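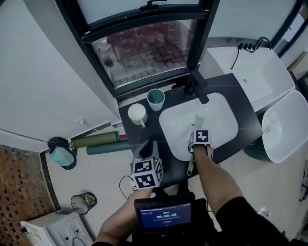 Kindberg 应用工程部 技术文档组

Hemard 双手采集套件:浴室台面任务的架设与录制

适用范围
本页说明如何用 Hemard 双手采集套件在浴室、洗手间一类的小空间里录制台面操作数据。内容包括开箱检查、佩戴、标定、录制、导出和常见故障。厨房长台面和落地操作另有页面,步骤顺序相同,参数不同,请勿混用。
读者应已装好 Delaunay 录制软件,并完成账号激活。软件安装不在本页范围内。

一、套件组成
标准版包含以下部件:
头戴相机及头带
左手标记块(有线,带状态指示灯)
右手标记块(绑带式)
手指夹具,左右通用
手持计时监视器
主线缆、延长线缆、线缆夹
Brendix 标定板及收纳袋
扩展版另配备用绑带和一只硬壳箱。两种版本的标记块图案不同,图案编号印在块体底面。把扩展版的块体接到标准版的配置文件上,软件能启动,但解算出的手部姿态会整体偏转,界面上不一定有提示。录制前请核对底面编号与配置文件名称。

二、场地准备
1. 选定主操作面。浴室中通常以洗手盆及其周围台面为主操作面。台面不必清空,杯子、漱口用具等日常物品可以保留,任务所需物品放在双手可及的范围内。
2. 检查光线。标记图案由黑白方格构成,强反光会使白格溢出,黑格边缘变形。窗户正对操作面时,拉上窗帘或改变站位。顶灯直射陶瓷面盆时,可在软件中把曝光补偿调低一级,不要用遮光布盖住面盆。
3. 检查镜面。洗手盆上方有镜子时,镜中会出现标记块的镜像。软件默认剔除镜像图案,但镜面有水汽或贴膜时剔除可能失败。镜子能移开就移开,固定式镜子用哑光纸遮住下半部分。
4. 整理地面。线缆从操作者身体一侧垂到地面,再沿墙脚引到主机。过道上的垃圾桶、背包、卷起的垫子等物品如果会勾住线缆,先移到线缆路径之外。
5. 确认插座位置。主机和充电座不得放在面盆、浴缸边沿上。浴室内使用延长线时,接头应离地,并远离淋浴区。
场地准备完成后,用软件的“环境快照”功能存一份静态记录。后续补录时按这份记录恢复物品位置。

三、开机与连接
1. 先接左手标记块的主线缆,再给主机上电。顺序颠倒时,左手块可能被识别为未知设备,需要断电重来。
2. 打开 Delaunay,进入“设备”页,等待头戴相机、左手块和监视器依次上线。右手块不含电子部件,不会出现在设备列表中,它只在“追踪”页显示。
3. 查看左手块指示灯。熄灭表示未供电,黄色表示正在同步,绿色表示就绪。同步时间最多 40 秒。超过这个时间仍为黄色,检查线缆插头是否完全插入,然后在“设备”页点“重新同步”。
4. 查看监视器。待机时屏幕为黑底,进入录制后切换为蓝底,并显示时:分:秒格式的白色计时。
5. 在“存储”页确认剩余空间。软件不会在空间不足时自动停止,只在状态栏显示警告。

四、佩戴
头戴相机
将头带套在额头位置,镜头朝前下方。拧松侧面旋钮,低头看向面盆,在预览窗口中调整俯仰角,使面盆位于画面中部,双手伸向台面时前臂从画面下缘进入。调好后拧紧旋钮。头发较厚或戴眼镜的操作者,头带可略向上移,之后重新调角度。
预览窗口中应能同时看到主操作面和它的近侧边缘。近侧边缘完全落在画面外时,双手下放取物的过程无法追踪。

右手标记块
绑带绕过手背后扣紧,块体位于手背上方,图案不被袖口遮挡。手腕应能自由弯曲。袖子较长时卷起或用袖箍固定。深色、无图案的袖子对识别影响较小,带格子或粗条纹的衣服不宜穿着。

左手标记块
左手块可以握持,也可以装在延长托架上。台面操作一般用握持方式。手指不要压住相邻两面的公共棱边,指示灯应露在外面。线缆从块体下方引出,留出一段松弛的弧线再向下走,弧线不应绷直,也不应垂进面盆。本页开头的图中,左手所持方块顶角的绿灯亮着,黑色细线从块体绕出后朝地面垂下,可作为走线参考。

手指夹具
夹具按任务需要选用。装上后做一次空握,确认夹具不碰到标记块。夹具与块体相碰会引起周期性的小幅跳动,在轨迹图上表现为锯齿,后期滤波不能完全去除。
夹具不适合承重。抓取装水的玻璃杯时,先用空杯试抓。

监视器
监视器放在操作者低头可见的位置,以不遮挡主操作面为准。它出现在相机画面下方属于正常情况,计时读数可用于事后对齐。示例图中监视器位于画面最下方中央,读数为 00:00:06。

五、标定
每次重新佩戴后都要标定。只调整袖口或移动台面物品不需要重新标定。

1. 把 Brendix 标定板平放在台面上,避开面盆开口。台面过窄时,可将标定板横跨在面盆两侧,用手按住一角,确认板面没有弯曲。
2. 在 Delaunay 中选择“标定”,再选“近场”。
3. 保持双手静止,头部缓慢左右转动,直到进度环走完。转动过快时进度环会变灰,放慢后自动恢复。
4. 取走标定板。
5. 双手先后从台面远端移到近端,再移到面盆内。追踪页中两只手的轨迹应连续,没有瞬移。
6. 读取质量分数。录制要求不低于 66。低于此值时软件仍允许录制,但导出文件会带低质量标记,下游工具默认忽略这类文件。

质量分数偏低时,依次检查镜头是否有水雾、标定板是否平整、标记块绑带是否松动。三项都正常而分数仍低,多为光照不足,打开浴室主灯后重新标定。使用感应灯的场所应改为常亮模式。

六、录制
1. 在“任务”页新建任务,填写任务代码和物品清单。物品清单用通用名称,如“杯子”“马克杯”“玻璃杯”,不要填写品牌。
2. 双手回到起始位。起始位由操作者自定,同一任务内保持一致。通常取台面近侧边缘上方。
3. 点“开始”或踩下脚踏开关。监视器切换到蓝底并开始计时。
4. 计时开始后保持静止 5 秒,再做第一个动作。软件用静止段估计初始姿态。
5. 执行任务。动作速度与日常操作一致,不要刻意放慢,也不要为了让相机看清而把物品举高。
6. 动作结束,双手回到起始位,点“停止”。
7. 给本段标注结果:完成、部分完成、失败。失败的段也要保存,不要删除。

操作中需要注意以下几点。
手伸入面盆时,标记块可能被水龙头遮挡。高弯管龙头的遮挡区位于出水口下方一条窄带内。短暂遮挡由软件插值补全,长时间遮挡会被记为丢失。任务要求长时间在出水口下操作时,把头部稍向一侧偏,让相机绕开弯管。
透明玻璃杯在浅色面盆里对比度较低。手部追踪不受影响,但物体识别模块可能漏检。需要物体标注的项目,可在杯中加入有颜色的液体,并在物品清单里注明。
物品倒放、侧放都属于有效初始状态。马克杯侧放时,在备注里写明杯柄朝向,按操作者视角填写“朝前”“朝后”“朝左”“朝右”。
标记块可以用微湿的布擦拭,不可浸水,也不可放到水流下冲洗。左手块带电,任务中确需放水时,改用右手操作水龙头,左手块保持在台面高度以上。

七、检查与重录
每录完一组任务,立即回放,不要等全部录完再看。一组以 5 段为宜,段数过多时回放检查容易敷衍。

回放时看三个窗口:
相机画面:看主操作面是否在画面中部,镜头有无起雾。
轨迹窗口:看双手曲线有无断点和尖峰。
时间窗口:看监视器读数与文件时间戳的差值是否稳定。差值固定属于正常,差值逐段增大说明同步丢失,该组需要重录。

轨迹断点的处理取决于所在位置。断点在静止段,可以用软件的“裁剪”功能去掉。断点在抓取或放置瞬间,该段不可用,重录。断点在搬运过程中且前后速度连续,可以保留,由软件标记为插值。
重录时恢复物品初始位置。打开环境快照,用叠加模式对照摆放,大致重合即可。各段之间允许有小的位置差异,除非项目说明要求固定初始位置。

八、导出
1. 进入“导出”页,选择任务代码。
2. 勾选需要的数据流。标准项包括相机画面、左右手姿态、夹具开合和时间戳。未使用夹具的任务,取消勾选夹具开合,否则该列会以零值填充。
3. 选择是否模糊隐私区域。家庭浴室中的窗外景物、个人背包、药品包装都可能涉及隐私。模糊处理在导出时进行,不改动原始文件。
4. 选择坐标系。默认为相机坐标系。与机械臂联调时选“操作面坐标系”,原点取标定时标定板的左下角。
5. 开始导出。导出期间可以拔下手部设备,不要关闭主机。

导出目录中带有一个校验文件。将数据送交 Kindberg 代处理时,连同校验文件一并上传,缺少校验文件的批次会被退回。

九、常见故障

左手块指示灯熄灭
检查主线缆两端。使用延长线缆时,先去掉延长线缆直连测试。直连正常则更换延长线缆。

右手姿态偶尔翻转
只有一个面朝向相机时,姿态存在两种可能解。调整绑带,使块体略微倾斜,让相机在多数姿势下能看到相邻的两个面。

监视器有计时,软件没有录制
监视器处于独立计时模式。长按侧键退出,在“设备”页重新配对。

监视器蓝底但读数不走
主机负载过高。关闭实时物体识别,保留手部追踪,识别可在导出后离线运行。

线缆拉扯导致左手块位移
在操作者腰部加一只线缆夹,夹点到手之间留足松弛量。弯腰或转向浴缸一侧之前,先确认线缆没有绕住脚。

镜头起雾
浴室刚用过热水时常见。开门通风,待相机与室温一致后再录。不要用加热器吹镜头。

标定通过,录制中质量分数下降
多为头带下滑。停止录制,重新佩戴并标定,已录的段按回放结果决定去留。

十、收纳
断电后再拔主线缆。标记块擦干后装入各自的隔层,图案面不要相互摩擦。图案表面出现划痕或起泡时停止使用,更换贴面。贴面可单独订购,订购时提供块体底面的图案编号。
标定板平放保存,不得卷曲。在潮湿环境中使用过的绑带,晾干后再入袋。

十一、订购与试用
标准版和扩展版均可申请试用,试用内容包含 Delaunay 的完整功能,到期后已导出的数据不受限制。申请表中请注明操作面类型、是否涉水以及需要的坐标系,应用工程部据此预置配置文件。远程架设指导每周二进行,需要提前预约,并在预约前上传一份环境快照和一段试录文件。

相关页面
Hemard 套件:厨房长台面架设
Hemard 套件:手指夹具的更换与校零
Delaunay:环境快照与叠加模式
Brendix 标定板:平整度检查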